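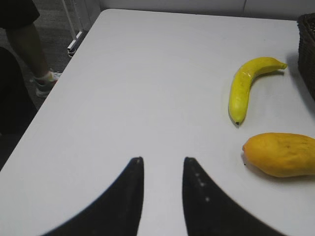 My studio partner told me on day one that a waiting room is the easiest thing in the world to design, you just line up the chairs and pick a paint color. I didn't have a good comeback at the time. This report is sort of my comeback, one semester later!

So, the project. For Interior Design Studio II we each had to pick a real small business space and redesign it on paper, with a plan, a finish board, a furniture schedule and a budget that adds up. I picked the front office of the Laizer dental practice on the second floor of the old Nuvmont building. I've been a patient there since I was a kid, so I already had opinions (mostly about the chairs). The office manager was really nice and let me come in after closing to measure.

The waiting area plus the reception desk plus the little hallway comes to 300 square feet. That sounded like plenty until I drew it. The front door swings in and eats a whole corner, and there's a radiator under the window that can't move. My first plan had the seating pushed up against all three walls, which is pretty much what they have now, and my instructor wrote "bus station" on it in red pencil. Fair.

Plan two was worse, to be fair. I got excited about a curved bench in the middle, and I drew it and loved it and then tried to get a wheelchair past it with my paper cutout. No way. I'd left 28 inches on one side. I moved the bench four times before I gave up on it, and I'm still a little sad about it.

Plan three is the one I turned in. The seats are in two groups, one by the window and one facing the desk, with a low bookcase between them so you get a bit of a break from staring at strangers. There's a clear path 44 inches wide from the door to the desk and then on down the hallway. I put one open spot in each group where a wheelchair or a stroller can park without blocking anybody. The kids' corner went next to the desk, where parents can see it while they fill out forms.

Colors! I went back and forth on these for two weeks. The practice has a mint green that I think everyone who ever had a cavity remembers. I wanted something warmer, so I took samples over and taped them up at three different times of day. The window faces north and my favorite, a soft clay pink, turned the color of old gum by 4 p.m. The one that held up was a sandy off-white with a darker olive on the wall behind the desk. The floor is a sheet product in a warm gray, with a border I ended up deleting and then putting back.

For the furniture I used the Grurkmont catalog for seating and Lurent for lighting. I know we were supposed to compare at least three suppliers for each category and I only did two for lighting, so I'll take the points off there. The chairs have arms, which I fought for in my crit. My grandmother can't get out of a chair without arms, and plenty of the patients I saw coming and going were her age. Wipeable seats, too. I had a nubby wool picked out early on and the office manager just looked at me.

The budget was the part I was dreading. The limit we agreed on was $4,000 for paint, lighting and the kids' corner (seating and flooring go on a separate sheet, see the appendix). I came in at $3,837, after swapping the pendant over the desk for a plainer one. Before the swap I was over $2,000 on lighting alone, so yes, that one fixture had to go. My estimate for the paint labor is a guess based on one phone call, and I'd want two more quotes before showing it to a client.

The other thing I'd redo is the lighting plan. I only checked the light levels at the desk and skipped the window seats, where people are trying to read. I also never dealt with sound. The hallway door is thin and you can hear the drill from the first chair. I looked up acoustic panels for the hallway during the last week, but by then my boards were already printed.

I showed the final boards to the office manager on 6/13/25 and she asked to keep the finish board. She said they might do the paint and the lights first and see about the chairs in January. My final grade on the plan set was an 88, and the furniture schedule got 70 out of 80, with most of the missing points for the two-supplier thing. The revised schedule with a third lighting supplier is in the appendix, after the floor plans.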